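Notebook, 1/31/23
Visit day, two-arm bench

Writing this up while my feet still hurt. We had the Flornana people in for the whole morning and then the open door hours after lunch, 80 on the sign-up sheet and I think most of them came through (the sheet is in the blue folder if anyone wants to do the follow-up emails, please somebody do the follow-up emails). I did nearly all the talking because Chantelle Nkosi was running the arms, and my voice is gone.

Setup

Got in early and the left arm wouldn't home. Same complaint as in July, so I went straight to the connector at the base, reseated it, and it came up fine. I've put a strip of orange tape on that connector so the next person doesn't spend an hour in the menus like I did last summer. Right arm was happy from the start!

Ran on the Kinar build and left the new Clistavard planner alone. I know, I know, we said we'd show it off. But it had gone three days without a clean full run and I did not want to find out why with a room full of guests watching. Speed limited to 23 percent for the open hours. It looks slow if you're used to it, but people stood closer and asked better questions than at the last visit, so I'd keep it there.

Grip force: I dropped the closing force on the left hand one step for the snacks. Chantelle thinks two steps would be better for the bagged stuff. We didn't get around to trying it, so it goes on the list below.

What people asked

Nearly everyone wanted to know if it would come home with them and do the dishes. A boy of maybe ten asked why it needs three fingers when a crab gets by with two, and I gave him a long answer about wrapping around things versus pinching them, and he nodded politely and asked if he could have the candy. (He could. We had a spare bag under my desk.)

The Flornana engineers were mostly after cycle times. I gave them 145 seconds for the full table sequence at visit speed and told them it was a visit number. They also asked how we choose the order of the two arms. Right now it's hand-written, and I said so. They seemed relieved, I think theirs is too.

One of them spent a long while on cable routing. She has the same loops at the wrist and says theirs snag on fixtures about once a week. She's going to send us a sketch of the clip they ended up making. I gave her my address, so nag me if nothing shows up.

The table

Same layout all day: snacks on both sides, rack in the middle, left arm on the basket and right arm on the dishes. I liked this one a lot. People get it right away, there's nothing to explain, and you can talk about grasping thin rims and crinkly wrappers without putting up a single slide. The plates are the part that makes the grownups go quiet, the candy is what the kids watch.

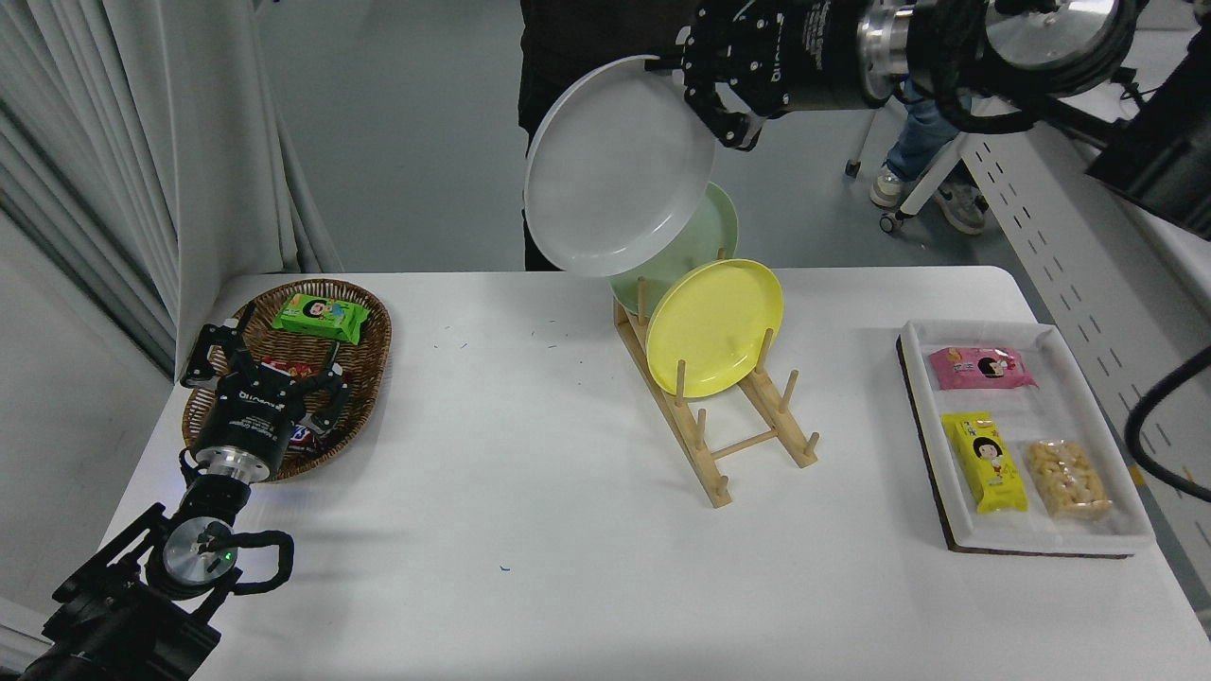 Left hand down at the basket, right hand busy above the rack:

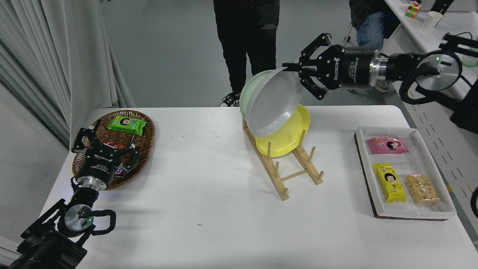

Things to fix before the Sepúlveda visit

1. Wipe the table between groups. There were little bits on it and white shows everything.

2. Try the softer grip on the bagged snacks, one step first and then two. Write down which bag, please, they don't all behave the same.

3. Decide about the rack angle. I like it on the diagonal, but Chantelle had to re-teach a point after I bumped it with my elbow (sorry!). Pencil marks on the table would do, or some of that putty from the drawer.

4. A second talker. I can do a morning or an afternoon, I can't do both again.

5. Clistavard: five clean full runs in a row or it stays off the bench when guests are in. I'll start on that tomorrow with the plates only and leave the snacks for later.

6. More chairs. We ran out by the second group and I ended up lending mine.

Odds and ends: both arms parked and powered down, key back on the hook. Logs from the afternoon are on the shared drive under "visit", the morning ones are still on the bench machine and I'll copy them over when I'm in. The leftover snacks are in the kitchen, help yourselves, but save me one of the chocolate bars.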